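Plusonus Brand Check Kit

Hi, I'm Mounir Ghoneim, and I made Plusonus after too many years of sitting in marketing meetings where everyone was sure what customers thought and no one had asked them. It's a ready-made survey kit for small companies that want to know if people recognize their brand, what they connect it with, and who they'd go to instead.

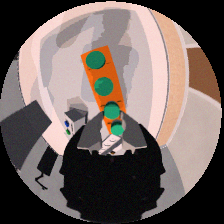
Green round pieces lined up on an orange block

You get the questionnaire, an invitation email you can edit, and the spreadsheet that does the sums for you (I've locked the formula cells, trust me on this one). The spreadsheet handles up to 4000 responses. If you have more than that, lucky you — write to me and I'll send the bigger file.

I ran the first version for Futby, who'd just changed their name and were nervous about it. We got 543 replies, and the old name was still winning by a mile! They kept it in small print under the new logo for another year, and I rewrote the recall section because of what people typed in there.

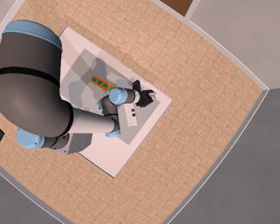

Please put the open question first, before your name shows up anywhere. I know it's tempting to lead with the logo, but then you're only measuring if people can read.

There are 2 editions. Vetthorpe is the short one, good for a yearly check. Tazi is longer and adds competitor questions plus a sheet for comparing one round with the next. Most people start with Vetthorpe and move up later, and I take what you paid off the price.
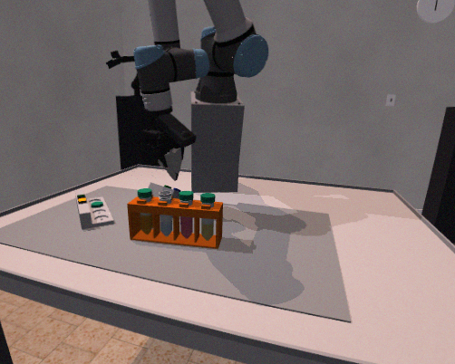 Orange test tube rack on a square table, robotic arm above

Both editions come as a download, with up to 700 printable reply cards if you'd like to survey at the counter. Email me with questions. I answer on Monday mornings, coffee in hand.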